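Plenovia is giving away programming books, and I'd love for you to win one

January 10, 2023

I'm Keith Doolan, and I run the reader program at Plenovia, the site where people who are learning to write mobile apps swap code and complaints. We've teamed up with Skellon, a small publisher whose beginner guides have lived on my desk for years (two of them have lost their covers), and we're giving away a pile of their books this winter!

We'll draw five winners a week for seven weeks. First up is Skellon's guide to building your first app with Wavton, the toolkit that so many of you ask me about. It runs to 209 pages, and I read most of it on a train in September with my laptop balanced on one knee.

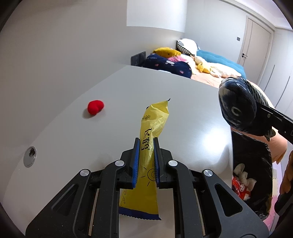 Picking the titles took longer than I expected. I wanted books a person could start on a Sunday afternoon with no background at all, plus a couple for those of you who already have something in a store and want it to stop crashing. Skellon's editors were patient with me, even when I changed the list twice.

Our little site passed 2000 members last fall, and a lot of you got here through a friend. So if you know somebody who keeps talking about the app they're going to make someday, please send them over.
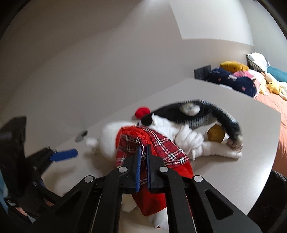
How to enter

Log in to your Plenovia account and leave a comment on the giveaway post telling us what you'd like to build. One comment per person each week, please. If you don't win, you're welcome to try again the next week, and you can paste in the same comment.

Winners get an e-book code by email. Check your spam folder, because ours do land there sometimes.

About Plenovia

Plenovia is a learning community for new app developers, based in Paewai. For press questions, write to me through the contact page and I'll get back to you myself.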